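Uncombe Residents' Forum
Shared Rooms and Storage > Equipment and Supplies

Topic: Lidded bins for the second-floor supply room
14 replies, 1,485 views

SupplyRoom_Admin
Posted Friday, 9:05 a.m.

Residents are advised that the open baskets in the second-floor supply room will be replaced in March. The building office has approved the purchase of plastic bins with separate lids. Comments on size, labeling and placement are invited before the order is sent to Barbu.

Please note the following points before replying.

The shelves will remain at their present height. Linens, craft materials and seasonal decorations will continue to be stored in this room. Cleaning products will remain in the locked cabinet on the ground floor and are outside the scope of this topic.

D. Olteanu
Posted Friday, 9:40 a.m.

Thank you for the notice. I wish to record my support for bins with lids that come away completely. The hinged type we used at the Nistlow building required clear space above each bin, and on a middle shelf the lid could not be opened without pulling the whole bin forward.

The bin is white and the lid is blue, and I would suggest that we keep to such a pairing so that a lid left on the table can be matched to its bin without difficulty. 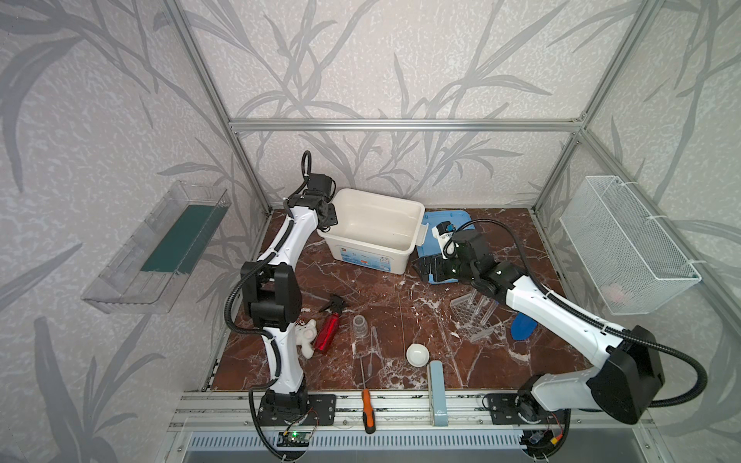
White storage bin, open, with a blue lid lying to the right.

I have no preference as to manufacturer.

Dorin Olteanu
Second floor

Clenent_House
Posted Friday, 10:15 a.m.

With respect to the previous post, I must disagree on the matter of separate lids. A lid that comes away has to be put somewhere, and our work table is small. In the picture the lid is resting at a tilt beside the bin and takes up table space that would otherwise be available for sorting. With two residents working at the same time, there would be very little room left.

I would ask that the office consider hinged lids for the lower shelf, where clearance is adequate.

quiltroom
Posted Friday, 10:32 a.m.

I would like to speak in favor of the small handles along the rim. Residents with limited grip find it hard to lift a smooth-sided bin from a shelf, and the present baskets have become awkward for this reason. Whether the handles on any given model are strong enough for a full load of fabric should be confirmed with the supplier.

May I also ask about capacity? The quilting group holds more than 5 bolts of backing fabric, and they do not bend well.

SupplyRoom_Admin
Posted Friday, 11:20 a.m.

The office will request the inside measurements from Barbu and post them here. Bolts of fabric may continue to stand upright in the corner until a suitable bin has been identified.

On the question raised by Clenent_House, a mixed order is possible. The supplier requires a minimum of three bins of each type.

north_stairs
Posted Friday, 1:10 p.m.

My concern is with the labels. The bin in Mr. Olteanu's picture has a printed label in blue and white on its front. If the new bins arrive with something similar, I request that it be removed before they are placed on the shelves. Our own labels should occupy that position, in large type, and should state the contents and the name of the group responsible.

Labels should not be placed on the lids. Lids are exchanged between bins, and the contents are then wrongly identified. This occurred last winter with the table linens.

D. Olteanu
Posted Friday, 1:45 p.m.

I accept the point about labels on lids and withdraw my earlier suggestion, made at the office, that both parts be marked.

I do not agree that table space is a sufficient objection. A lid may be stood on its edge against the wall while the bin is in use. I would be content with a trial of the separate type on the middle shelf only.

Clenent_House
Posted Friday, 2:30 p.m.

A trial is acceptable to me, provided that the lower shelf is left as it is until the results have been discussed.

SupplyRoom_Admin
Posted Friday, 4:00 p.m.

The office will order 3 bins with separate lids for the middle shelf. Labels will be fixed to the front of each bin only. Groups wishing to take part should send a list of contents to the office by the end of the month.

This topic remains open for comments on size.

Page 1 of 2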